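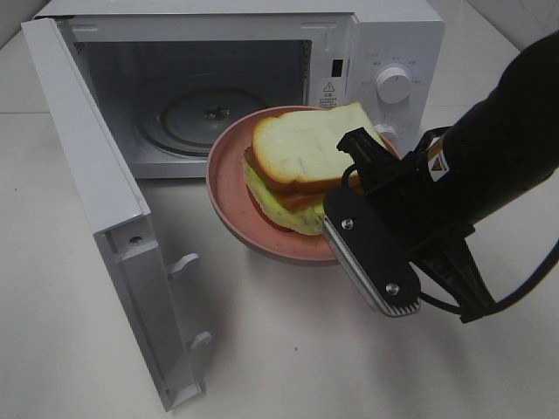 Week 8: Handling tasks with a household appliance

Unit: Introductory Robotics, Ekent Technical College
Notes to be read before the lab session

The task this week is the microwave task. The arm has to take a plate of food from the table, place it on the turntable and close the door. Each group writes its own program and runs it on the bench arm in lab room 633. The door starts open. Opening it is a separate task and is not marked this week.

Splitting the task up

Write the task as a list of stages before you write any code. Most groups will need these:

1. Move to a point beside the plate.
2. Close the gripper on the rim.
3. Lift and hold level.
4. Move in through the opening.
5. Lower onto the turntable and let go.
6. Back out.
7. Push the door shut.

Give each stage a start condition and an end condition. "Plate is lifted" is not an end condition. "Gripper is closed on the rim and the wrist has reached the lift height" is one. If a stage fails, the program should stop and report the stage number. Do not let it carry on to the next stage.

Grasping the plate

Grip the plate, not the food. A sandwich is a stack of separate layers and will slide if the plate tips. Keep the wrist slow during the lift and keep the same speed until the plate is down. A parallel gripper holds a rim at one spot, so the far side of the plate will try to drop. Test your grip force with an empty plate first.
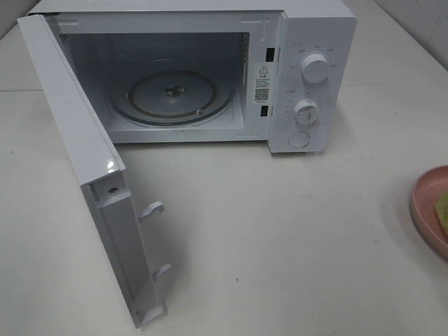
The door takes up working space even when it is fully open. Treat it as an obstacle in your planner, including the latch hooks on its inner edge. Groups often model the oven as a plain box and forget the door, and the path then runs straight through it. Measure the door angle at the start of your session and enter it in the settings file. It will not be the same as the last group's.

For closing, push near the free edge of the door and follow an arc around the hinge. A straight push will slip off or shift the oven on the table. The stage ends when the hooks are in the slots.

The microwave stays unplugged for all lab work.

What to hand in

- Your stage list with start and end conditions
- Logs from 10 runs, failed runs included
- One page on the stage that failed most often and what you changed

Marks are for the logs and the write-up. A group with several failed runs and a clear account of them can still get full marks. The Pluviteo logging tool is already on the lab computers. Save your files to the group folder before you leave, as the local drives are cleared at the end of the day.

Filed under: Course notes / Robotics / Lab work

Related notes
Week 7: Gripper force and soft objects
Week 9: Doors, drawers and hinges
Amarasinghe Shield: rules for student teams
Primness simulator: set-up guide

Ekent Technical College, Robotics Teaching Lab | Contact the lab desk: ext. 2053 | Back to top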